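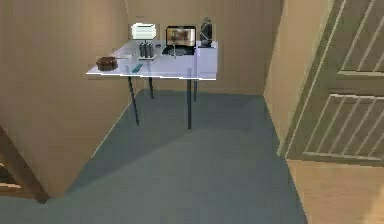
**Ticket:** Table clearing task stalls or picks the wrong item in the small-room scene
**Project:** Munavham (household chores, simulated)
**Component:** grasp planner, object list
**Reported by:** Brullport test desk
**Assigned to:** Prirelo software support
**Priority:** normal
**Opened:** Sep 24, 2021
**Status:** closed, with two items carried over

### Problem as reported

We are running the "clear the table" chore in the small beige room, the one with the paneled door on the right and the table against the back wall. The job is to take the small things off the tabletop and leave the lamp, the laptop and the bottle where they are. We ran it 200 times overnight with the default settings. It finished without an error in 59 of them.

The customer in Abu Hammour wants to know if this chore can be shown to their housekeeping managers as something a machine can do. At the moment our answer is no. We need to know if the problem is in our setup or in the planner.

The failures fall into these groups:

- The run stops before the first pick with `NO_VALID_GRASP`.
- The arm goes for the three dark canisters as if they were one object, closes on nothing useful, and times out.
- The pen by the laptop is picked, but the laptop gets pushed back on the way in.
- The white flat item next to the brown bowl is never tried at all.

Setup: planner build from June, scene file unchanged from the package, start position of the base unchanged, standard two-finger gripper.

### Support, first reply

Thanks for the clear list. Please send the following:

1. The planner log from one run of each type.
2. The object list the planner prints at start-up.
3. Your `task.cfg`.

Please also say if you changed the lighting in the scene. The lamp at the back left is a strong light source, and the segmentation step is known to be sensitive to it.

### Test desk

Logs and config uploaded. Lighting is not changed. Object list from run 11:

```
[objects] support surface: table_top
[objects] lamp keep
[objects] laptop keep
[objects] bottle keep
[objects] canister_group move
[objects] bowl move
[objects] pen move
[objects] small_teal move
```

The white flat item is missing from the list. It is missing in every run we looked at, including the ones that are counted as finished. So the 59 is too generous. The table was not clear in those runs either.

### Support, second reply

That explains one of the groups. The white item is lying on a tabletop that is nearly white itself, and it has very little height. The segmentation step drops anything under the minimum height as surface noise. Please make this change:

```
segmentation:
 min_object_height_mm: 4
 use_edge_cue: true
```

The second line matters more than the first. With height alone you will start to get false objects along the bright front edge of the table.

For the canisters, the default merge distance is too large for items that stand that close together. They also share a tray or stand, and the planner takes the whole thing as one body. There are two ways to handle it:

- Treat the tray and canisters as a single object and lift from the tray. This is what most people would do at home.
- Split them and move each canister on its own.

The gripper can't get under the tray, so the first way is out for now. Set `merge_touching: false` and rerun.

### Test desk

Both changes made. Only ran a short batch this time.

White item now shows up in the list as `flat_01`. The planner still can't pick it up. It tries a top grasp, the fingers come down on the tabletop, and contact force goes over the limit. Then it stops, as it should.

Canisters are now listed separately. The end ones can be picked. The middle one fails if it is chosen first, with no room for the fingers on either side. If an end one has been moved already, the middle one is fine.

The pen is still a problem. Same push on the laptop as before.

### Support, third reply

Middle canister: the planner orders picks by distance to the gripper and doesn't look at clearance. You can force an order by hand for this scene:

```
pick_order:
 - canister_right
 - canister_mid
 - canister_left
```

This is a workaround. A clearance-based order is on our list but there is no date for it.

Pen: please check the keep-out margin on the laptop. In your config it is zero. I think this was left over from a different scene where the laptop was the thing being moved. Try 15 mm and set the approach direction to come from the front edge of the table. The pen is thin and stands out very little from the dark base behind it, so expect some misses even after the collision is gone.

Flat item: a two-finger gripper coming straight down on something that thin won't work. A person slides it to the edge of the table and takes it from there. We have a slide-to-edge skill in the experimental branch. It needs a free path to the edge, and you have the small teal object close to the front, so clear that one first.

### Test desk

Keep-out margin was zero, correct. That was our mistake. Fixed, and the laptop stays put now.

Tried the slide-to-edge skill after clearing the teal object. It works in some runs. In others the item turns as it moves and ends up back against the bowl. If the bowl is moved first, this doesn't happen, so we put the bowl ahead of it in the order.

The order we settled on:

1. Teal object
2. Bowl
3. Flat item, slide to edge
4. Canisters, right to left
5. Pen

We also found that the bowl grasp is better on the rim side facing the front edge. On the far side the wrist comes close to the canisters.

### Rerun

Same scene, same number of runs as the first batch. This time "finished" means all the movable items are off the table and the three keep items have not shifted.

| Item | Result |
|---|---|
| Teal object | reliable |
| Bowl | reliable with front-side grasp |
| Canisters | reliable in the fixed order |
| Pen | misses sometimes, retry usually gets it |
| Flat item | main cause of failed runs |

Almost 200 runs gave usable logs. A few were lost to a full disk on our side, which has nothing to do with the planner. More than half finished under the stricter rule. We are not quoting an exact rate until the flat item is sorted out, as it would only be repeated to the customer as a promise.

### Support, note on the customer question

For the managers in Abu Hammour, I would keep the claim narrow. With this tabletop, this list of items and a pick order written by hand, the simulated arm can clear most of the table most of the time. That is useful to know, but a housekeeper walks into a room with a different table every time and nobody writes out an order for them. The planner can't work out yet that the bowl should go before the paper, or whatever the flat thing is meant to be. It also has no idea which items a guest would want left alone. The keep list is ours.

There is also the matter of where things go. The task drops everything in a fixed zone off the table. Putting the pen in a drawer and the bowl in a kitchen is a different job, and we have not tested it.

I would also leave speed out of any demo. A person would have this table clear before the arm was done with the canisters.

### Test desk

Agreed. We will pass that on in those words – they asked for a plain answer.

One more thing for the log: in a few runs the planner listed the dark bottle as two objects, split at the light band. Since it is a keep item it made no difference here. It would matter if somebody asked for the bottle to be moved.

### Resolution

- Zero keep-out margin on laptop: config error, fixed by test desk.
- Canisters merged into one object: fixed with `merge_touching: false`.
- Middle canister picked first: workaround with fixed order.
- Flat item not detected: fixed with new segmentation settings.
- Flat item not picked reliably: open, carried over to the slide-to-edge ticket.
- Bottle split at the band: open, low priority, new ticket.

The working `task.cfg` is attached to this ticket. Don't copy the pick order into other scenes. It is only right for this table.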